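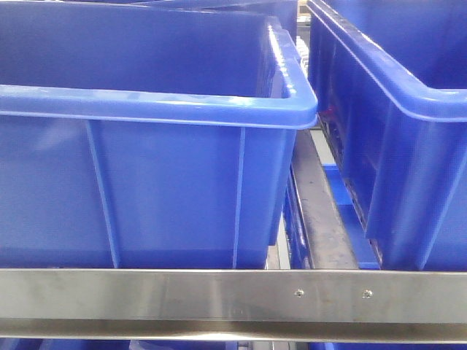 Week 6 — Reading an air permit without losing your mind

OK, so last time we got as far as the application itself, and I promised I'd go slower on the draft permit. The one we're using is the Tirkberg batch plant (the packet with the coffee ring on the scan, sorry). It runs to 620 pages with attachments, and you do not need to read them all! Start with the emission limits table, then flip to the special conditions, and keep a finger in both.

Three words you'll trip over. "Point source" means a stack or vent. "Fugitive" means dust that gets out any other way — truck roads, stockpiles, conveyor drops. "Receptor" is a spot where the model estimates what people breathe, and in the Tirkberg file the closest house is receptor 593. Find it on the map before you come to class. 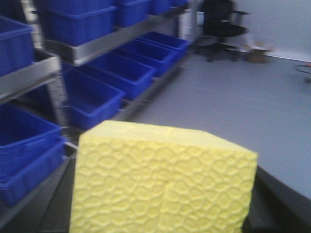 Now, fugitives are where most of the arguments happen. A stack can be tested. A gravel road gets a formula, and the formula depends on how often somebody says they'll water it. Look at condition 2 and ask yourself who writes down the watering, where the log is kept, and whether a neighbor could ever get a copy. Rukhsana Dhanial's group did a lovely job on this for the Sorent quarry last year, and I've put their comment letter in the folder.

For the reading: Kartha's chapter on public comments, plus page 669 of the course reader, where the Cliltlow hearing transcript begins. Skip the part on noise, we'll get to it in April.

Bring one comment you'd file on Tirkberg, a paragraph at most, tied to a condition by number. "The dust is awful" may be true, but the agency has to answer a specific point more carefully, so give them one.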